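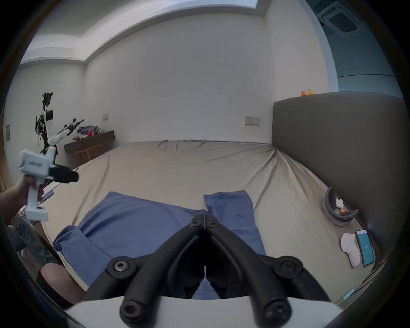

Can a robot fold laundry without help yet?
On a flat surface, with one garment at a time, some can. Starting from a pile is harder and still fails often.

To test a folding policy, start with one T-shirt on a bed. Sernier grades each attempt out of 5, and a shirt that ends up flat but crooked gets 3.

1. Drop the shirt from chest height. Do not straighten it.
2. Find the hem before closing either jaw — a grasp in mid-fabric lifts two layers.

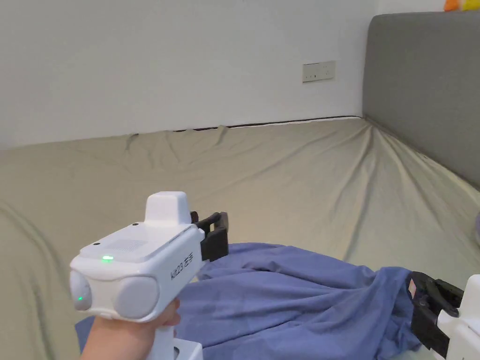
Two grippers at a blue cloth; the housing on the left is marked "kit23 左手".

3. Pull along one axis until the hem is straight. Stop the run at 60 seconds.

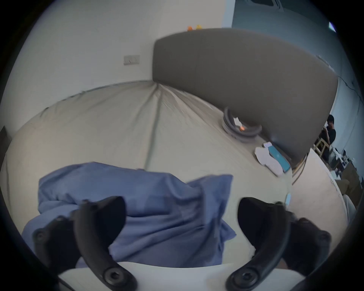 Sverre Eide objects that 60 seconds is generous, and that any chore robot slower than a tired parent is still a lab instrument. On his own runs with Navo the limit made little difference: the failures came in the first grasp.

4. Log the first grasp separately from the fold. Our July batch had 69 runs, and the combined score hid most of the grasp errors.
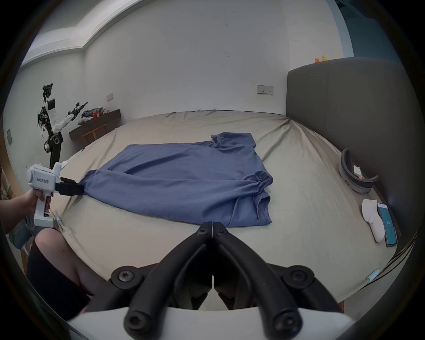 T-shirt laid out sideways, hem end in the jaws.

Towels use the same steps with a wider opening. Fitted sheets are not covered.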